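Oct 8, 2022

Nunddale, packing side. Notes on the change from bench packing to demonstration work. Written up from the bench sheets and from what the packers told me at handover. Cell log is kept separately.

**State of things**

The Tendaria cell now takes the plain single-item orders on the early shift. Mixed orders stay on the manual benches. Avotiņš have the controller and the arm under contract until June, so anything to do with joint limits or the safety stop goes to them and not to our fitters. We own the grippers, the pads and the recordings.

Demonstrations are made by the packers. Warnier first wanted this done by the engineering office. We tried it for a week and the recordings were poor. The engineers knew what the tool should do and moved it accordingly, slowly and square to the table. Packers approach a soft item from the side, push it against the wall of the box and close on it there. The policy trained on their recordings does the same and drops less.

**Length of a turn**

Set at 30 minutes on the tool, then a change of task. The first proposal was 90. Wrist complaints started well before the end of that, mostly on the thumb side, and the recordings got worse at the same time: fingertips arriving open too far, closing late, small corrections before contact. I looked at late-turn recordings against early ones from the same hands and would not keep most of the late ones.

The weight is not the main problem. The tool is held out in front with the elbow away from the body, and a packer at a bench hardly ever does that for long. A lower table helps the shorter people and is worse for the others. An adjustable table is on order. Until then, use the platform by bench 7 and put it back afterwards.

**Domestic layouts**

Bench recordings alone did not transfer. Behaviour was acceptable on our grey benches and fell apart on anything with a pattern or with furniture close behind. We now record in rooms as well as on the floor, on ordinary tables, with ordinary things on them and left as found where possible.

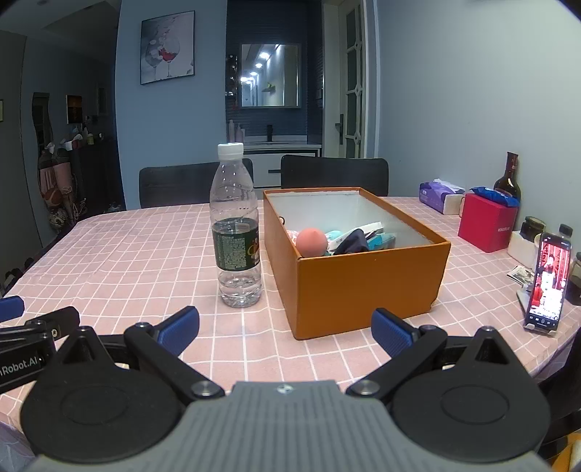
Reflective and transparent items remain the weak point. Clear plastic is handled correctly when the label faces the tool and badly when it does not. The packers noticed this before the logs did and began turning labels forward without being asked. That has to stop for recording purposes. I have added a line to the bench sheet: leave the label wherever it falls.

Soft goods in an open carton are better than expected. The pad ribs hold cloth well enough if the grip is taken low. A grip taken at the top of a crumpled piece pulls up a fold and the rest slides out. Envelopes standing on edge are still a coin toss. Flat cards on a cloth are not worth attempting with the present pads: the cloth comes up with the card. Mark these as "no attempt" and move on. Several people have been trying them over and over out of stubbornness and filling the storage.

Tall items near a carton wall: approach from the open side, even if it takes longer. The finger links are wider than the pads and catch the cardboard on the way in.

**What has changed for the packers**

Recording what was said, as far as I have it, without tidying.

- Rate targets do not apply to time on the tool. This was agreed verbally in June and was not on paper until I asked. It is now on the bench sheet. Two people had their totals marked down before that and have been corrected.
- Mixed orders are harder work than they used to be. The single items were the easy part of the shift and people rested on them. With the cell taking those, a bench packer gets awkward orders from start to finish. The bench rate has not been adjusted. I think it should be, and have said so to Warnier in writing.
- Clearing a stop in the cell counts as a skilled task and is paid as one. Resetting the outfeed does not. The packers consider the two to be the same job, and from what I have watched I agree with them: a blocked outfeed is what causes most of the stops.
- There is less talk. The old benches faced each other. The recording tables face the wall to keep people out of view. Nothing technical prevents turning them if we put up a screen.
- Several asked who keeps the recordings. Answer given: Warnier keeps them, hands and voices included. Sound is of no use to training. I have asked for it to be switched off at source and not stripped later. Waiting for a reply.

The question about jobs came up, as it does. I do not have an answer and said so. The cell has not reduced the shift. It has removed the need for extra people in the busy weeks, and those are the people who are not here to ask.

**Tool faults this week**

Pivot bolt on the right finger of tool 2 worked loose again. Play at the fingertip is visible when the finger is pushed sideways by hand. Re-tightened with thread lock. If it comes back a third time the finger comes off and we look at the bore.

Pads: the pair on the spare tool is glazed at the tips and slips on smooth plastic. Changed. Old pads kept in the drawer for comparison. Do not refit them.

Cleaning: one tool was wiped down with solvent from the fitters' bench and the pads went tacky. Soap and water only, dry before use. Notice put up over the sink.

**To do**

- Chase the adjustable table.
- Screen for the recording tables. Scrap panel behind the racking would do if it is cut down.
- Re-sort the late-turn recordings and take out the bad ones before the next training run. Keep them in a separate folder and do not delete.
- Ask Avotiņš whether the outfeed sensor can be moved back. They said no last time, but that was with the old guard fitted.
- Bench rate for mixed orders: reply from Warnier outstanding.
- Try a thinner pad for cards. Low priority.

Tool 2 is on the shelf with a red tag. Leave it there until the thread lock has cured.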